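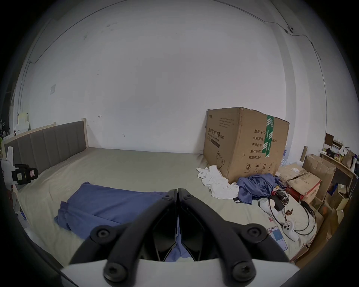

July, workshop notebook, cont. Cart for the long walk. Frame back from Utenstead this morning, welds ok on the left, right one needs grinding. Loaded weight is the problem and always has been. Sleep kit is the bulkiest thing in there, so went through it again: tent, bivy, pad, two stuff sacks. A folded blue blanket on a bed takes up hardly any space until you try to get it in the front bin, same story with the quilt. Front bin stays for food and stove. Quilt goes in the rear, on top, where it can be grabbed in the dark.

Wheels. Vetar hubs, second set. First set went 300 miles on the coast loop before the drive side bearing started grumbling. Repacked with heavier grease, spun fine on the stand. Not convinced. Carrying one spare bearing pair and the small puller, taped inside the frame tube. Write the size on the tape!! Did not do this last time and lost an evening in Karaca looking for a shop that was open.

Harness. Hip belt rubs on the left when pulling uphill. Moved the anchor back two holes, better on the ramp outside, need a proper hill. Shafts still a bit long for me. Could cut them but then nobody taller can borrow the cart. Leave for now.

Brake cable: replace. Outer is kinked near the lever. Check the clamp bolt after every wet day, it backed off twice in Fatance. 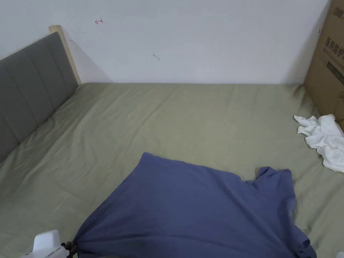 How much water should the cart carry on the dry section? Plan on 17 liters leaving Karaca, split between the two low side bags, and drop to half that after the river crossing.

Tested with bags full. Sits level, tracks strait on tarmac, pulls a little right on gravel. Think that's the right wheel toe and not the load, swapped the bags over and it still pulled right. Shim tomorrow.

Route is 383 miles now with the detour. Old plan was shorter but the bridge is out and the other crossing is too steep with a loaded cart. Tried that one two years back, ended up carrying everything across in five trips, never again.

Daily distance: keep first week low. Feet went to pieces last time from starting too fast. Shoes one pair on, one pair in the rear bin, half size up for when the swelling starts.

Still to do before loading:
grind right weld, touch up paint
new brake cable + outer
shim right wheel
reflective tape on the back, some 50 cm each side
flag pole, the old one snapped at the ferrule
lable the spare bearings
weigh the whole thing again, bags full, write it down HERE

Scale is in the other shop. Ask for it back by 4.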